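Chapter 6
Hard Floors and Glass: Daily Care of Shared Rooms

Prepared for the Trerkance Certificate in Building Services
Chapter authors: Eftychia Lambrakis and Tatsuya Sasaki

After studying this chapter, the student should be able to:
Name the main parts of a floor squeegee and a mop.
Choose a working order for a room with both glass and hard flooring.
Prepare a room that remains in use during cleaning.
Complete the daily room record.

Key terms: squeegee head, shaft, grip, hanging loop, dry pass, wood-patterned flooring, partition

6.1 Introduction

Floors make up most of the daily work in an office building. At the Rallarmont training site, the students of one October class kept a record of their time, and almost 100 entries in it concerned floors alone. Glass came second. The two are taught together in this chapter, as water and dust from one often end up on the other.

Chapter 5 dealt with carpet, which hides a good deal between cleanings. A hard floor does not. Grit shows in low light, and a streak left in the morning is still there when the staff go home. Wood-patterned flooring needs particular care at the joints, where standing water can lift the edges of the boards. The student should use as little water as the work allows and finish with a dry pass.

Long-handled tools are described by their parts. The grip is the section held in the hands, the shaft carries the force to the floor, and the head does the work. Many grips end in a hanging loop, so that the tool can be stored off the floor with its head clear of the wall. Students should use these names when reporting damage. "The shaft is loose below the grip" can be acted on; "the mop is broken" cannot.

Figures 6.1 and 6.2. A long-handled floor tool with a teal grip and head; a room with a glass partition, blinds and a wood-patterned floor.
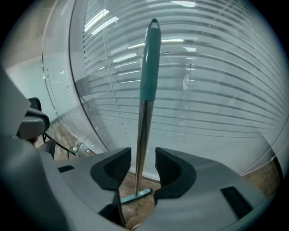
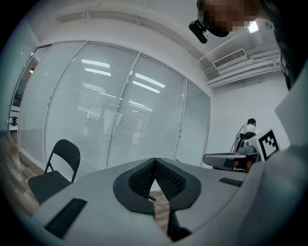 6.2 Working Order

Work proceeds from high to low and from the far wall to the door. Blinds are dusted first, closed one way and then the other. Partition glass follows, then ledges and frames, and the floor is left until last. Folding chairs are closed and stacked outside the area - never leaned against glass.

Where people remain at their desks, the floor is divided into strips and a dry path to the exit is kept open at all times. Allow 15 minutes between strips before moving furniture back. Warning signs stay in place until the whole floor has been checked by hand.

The room record is completed before the tools are put away. Its use is explained in Section 6.3.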